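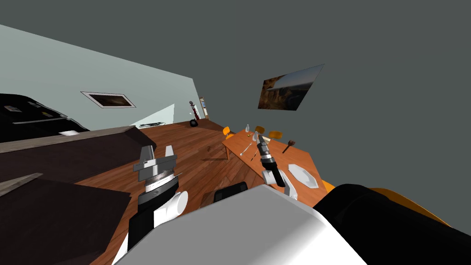
4.2 Comparing two grippers in the simulated dining room

Use this section once both arms load without errors (see 4.1). The room file is supplied with the Plestel package and needs no editing.

1. Open the dining room and wait for the table, chairs and wall pictures to finish loading.

2. Raise both arms so the fingers point up, clear of the tabletop. Check that the left gripper is open.

3. In the Gripper panel, assign the Vandenberghe model to the left arm and the Losow model to the right. Leave the colour settings alone.

4. Set the closing force to 8 N on both sides.

5. Choose one of the clear glass vessels on the table as the target. Run 17 grasps with the left arm, reset the room, then repeat with the right.

6. Repeat step 5 with the white platter. Approach it from the rim – a straight-down approach will usually fail with either gripper.

7. Save the log before you close the room. Unsaved trials can't be recovered.

Note: Resetting puts the tabletop objects back in their starting positions. It does not move the base.

Caution: Keep the base at least 200 mm from the table edge when turning. If the casing touches a chair, the contact solver may stall and the trial time will be wrong. Discard that run.

If the fingers pass through the glass, set the physics substeps to 2 or higher and start again from step 4. Logs from older versions must be converted with Wundimport before you compare them.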